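4.3 Adding a film to your Wovwood library

Use this section to add a movie, write its plot summary and hide the ending from people who haven't watched it yet. You need an editor account. Viewer accounts can read entries but can't change them.

1. Open the Library tab and select New Title.

2. Type the name of the film. If Wovwood finds more than one match, check the release year and the running time before you choose. Remakes often share a title with the original.

3. Fill in the cast list. Put the character name first and the actor in parentheses. Leave the second field blank for uncredited parts.

4. Write the short summary. The limit is 240 characters, spaces included. It shows in search results, so keep plot twists out of it.

5. Select Full Plot and write or paste the long version. Use the present tense to match the other entries.

6. Highlight any lines that give away the ending and select Mark as Spoiler. The text turns gray in the editor and stays hidden on the page until a reader taps it.

7. Select Save Draft, then Preview.

Note: Musicals have an extra Songs box under the cast list. Enter songs in the order they are heard in the film – the soundtrack album may use a different order.

Caution: Deleting a title also deletes its ratings and comments. To take a film off the page for a while, set it to Hidden.
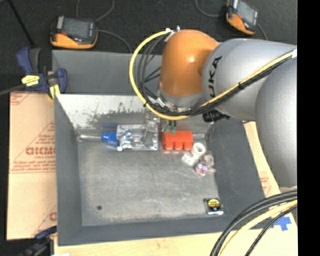
Can I add a film that is missing from the Wovwood search?

Select Add Manually at the bottom of the results and enter the title, year and running time yourself. The poster space stays blank until you upload a file.

8. When the preview looks right, select Publish. New entries reach shared libraries in around 9 minutes.

9. To correct an entry later, open it and select Edit. Earlier versions are kept under History.

For shared lists and watch parties, go to section 4.4.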